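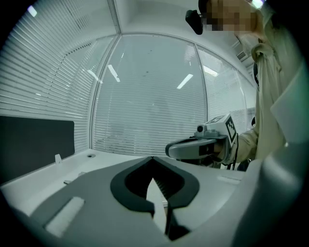

Setting the height of a sit-stand desk

Most people set their desk once, by eye, and leave it there. It takes ten minutes to do it properly. You need a tape measure, the shoes you normally work in and, if you can get one, a second person to read the tape.

Start with the chair. Sit right back and adjust the seat until your feet are flat on the floor and your thighs are level. If the chair won't go low enough, use a footrest.

Let your upper arms hang and bend your elbows to a right angle. Measure from the floor to the underside of your elbow. That is your sitting height. Mine is well below the figure printed in the Brisen manual, so don't rely on the chart.

Now stand up, shoes on, and measure the same way. My standing figure is 122 cm. Remember to allow for the keyboard. If yours is thick, drop the desktop by the same amount, so your wrists stay straight when you type.

Before you save anything, run the desk all the way up and down and watch the cables. Leave enough slack for the full travel, and keep the power board fixed to the underside of the desktop, where it moves with everything else. The leads on my old Flernside were 18 cm too short and pulled the monitor plug out on the first lift.

To save a height on most controllers, press M, then the number you want. Hold it until the display stops flashing — on some models this takes a few seconds.

Set the monitor last. The top of the screen should sit at eye level or slightly under. If you wear multifocals, go lower again.

Stand for 20 minutes or so at first and build up over a fortnight. Sore heels usually mean you need a mat.

Check the numbers again if you change chairs or start wearing different shoes.

Benedek Pintér
Updated December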